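Climar – README

Climar is a small tool for keeping track of game launch stunts: free rides, giveaways, costumed strangers handing out cans of something green. You give it a city and a date range, and it tells you which promotions were running, who paid for them, and whether the free thing was free.

Current release: 5. Last updated 05/01/2022.

What's in the box

The data folder holds 299 promotions across 54 cities, one row per promotion per city. Columns are game, publisher, partner, city, start, end, prize and catch. The catch column is the longest. It was meant to hold a few words, and then we read the terms and conditions.

Dates are local to the city. Anything listed as "while supplies last" gets an end date of the same day, which has proved generous. 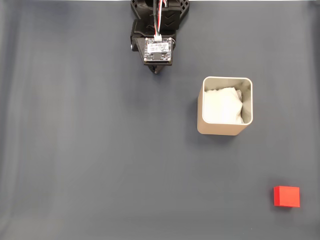

Running it

Unpack the archive, open a terminal in the top folder and type climar followed by a city name. Names with accents work, as do game titles with accents – Hứa spent two releases filed under H, question mark, a, and we're sorry about that. If you get an empty table, either nothing happened there or you typed Brokham with a c.

Known problems

Eight rows have no publisher. The Bralitgate launch is in twice, once as a parade and once as a traffic delay, and both entries have sources. Sorting by prize value treats "priceless" as zero. This is staying.

Corrections

Send a link along with the row number. Screenshots of a tweet are fine if the date is readable. The next batch goes in sometime in October.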